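Sullach Packaging Open Day: Notes From a Visitor With Sore Feet

The invitation said doors at ten. The doors said push, and meant pull, so the first 22 of us through the gate at Sullach spent a while getting acquainted in the drizzle. It was November and the coffee was inside.

Prutholm is the sort of town that used to make things and now mostly puts things in boxes, and Sullach has been putting things in boxes longer than anyone else on the estate. Once a year they let the public in. I went because my sister-in-law had a spare ticket and because I have opinions about cardboard.

The main hall

Our guide was Oisín Fitzgerald, who has been there 17 years and wore a tie with little parcels on it. He walked us down the big folding line first. Flat sheets go in at one end, get creased, glued and slapped into shape, and come out the other end as cartons, with a noise like a deck of cards being shuffled by a horse. The line was running cartons for Ondrejka, the jam people, and I am sorry to report there was no jam.

A man behind me asked how thick the board was. Oisín told him. The man asked again about the next board. This went on for most of the hall.

The crush test was the popular stop. They put a carton under a plate, lower the plate, and everybody bets on when it goes. I said 50 pounds and was so far under that a boy of maybe nine patted my arm.

Lunch

Eight dollars for a sandwich, wrapped in more paper than sandwich. I suppose they have it lying around.

The small-goods room

After lunch we were split up by sticker color, and the greens got the small-goods room. It was my favorite part of the day, mostly for being the right size. The big line is impressive the way weather is impressive. A tabletop with a short green belt on it is something I could imagine owning, and then regretting.

I went straight for the packaging, naturally. The orange-red box from Furlong Shoes has a cartoon dog in a cap on it and paw prints all over the top — a cheerful thing, and I'd keep buttons in it for decades. Near it was a little clear bag of something red, which I decided was candy on no evidence at all.

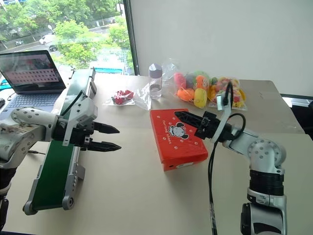
Getting there and the gift shop

The 48 bus stops at the gate. Parking is on grass, or was. The shop sells boxes, in boxes, and a Wedano tape dispenser that I bought and have already lost the end of the tape on. Wear flat shoes and bring your own sandwich.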